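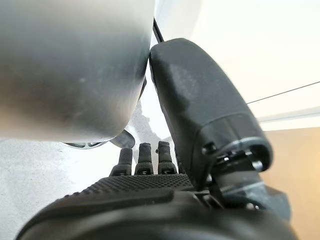

Waltier kitchen, the May tidy

Quick page before I lose the notes again. Everyone keeps asking what we did with the kitchen so this is it, more or less. Not a proper write up — just a few pictures and what I remember. Yichen has the rest on his laptop and will send them when he sends them.

Background for anyone who wasn't on the emails. The kitchen at Waltier got fitted out two years back, steel doors, white worktop, very smart, and then we all filled it with rubbish. Jars with no lids. Lids with no jars. Four lots of cling film. A drawer of takeaway menus for places that have shut. Dehua Peng finally snapped when she couldn't find a clean tea towel and booked us all in for a morning.

Rules, agreed in the corridor:
Everything out, wiped, back in.
If it has no owner by lunch it goes.
Tea things nearest the kettle. No arguing.

We argued. Braulio wanted the coffee on the same shelf as the tea, Ngan-ling did not. Coffee now has its own shelf lower down and both of them claim they won.

The tall cupboards next. These were the worst by miles. Plates at the bottom, bags of rice on top of the plates, someones cake tin on top of the rice. Budget for new storage tubs was 220 and we came in under, mostly becuase Xuelian had a stack at home she wanted rid of. 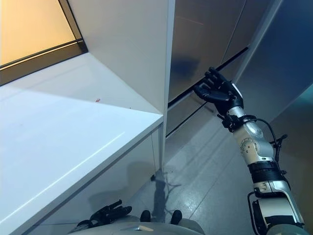

At the tall steel doors, hand up by the seam. Glossy white worktop on the left.

Same steel all the way up, so the doors do show every fingerprint. We tried three sprays. The Renaud one smells nice and leaves streaks. Plain washing up liquid in warm water, then a dry cloth, going with the grain of the metal — best of the lot and costs nothing. Dry cloth matters. Don't use the green scourers, please, there is already one sad patch from last winter and I know who did it.

What went where, for people who were away:
Plates and bowls, bottom shelf, left.
Dry food, middle, in tubs, with a date on. A real date, not "new".
Baking stuff, top. Nobody bakes in a hurry so the step stool is fine.
Batteries, candles, string etc, the narrow drawer.
Anything marked Gondia belongs to the upstairs lot. Leave it.

Labels are Ngan-ling's, done on her label maker, which ran out halfway through so the last few are in biro. New roll is on order. Braulio says he can read them, I can't.

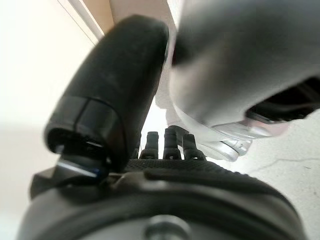

Anyway, by the afternoon we were down to odds and ends. One box for the charity shop, 38 mugs in it, and yes I counted because Dehua bet me it was under thirty. She owes me a bun. If your mug was in there and you want it back, shout before the end of the month, the box is by the back stairs till then. The big chipped blue one has been claimed twice so you two can sort that out.

Still to do: hinge on the end door (Faltov said they'd ring, they haven't), a new bin lid, and somebody to take the old microwave to the tip. It's heavy, bring a friend.

More pictures when Yichen gets round to it. Corrections to me, not to the whole list.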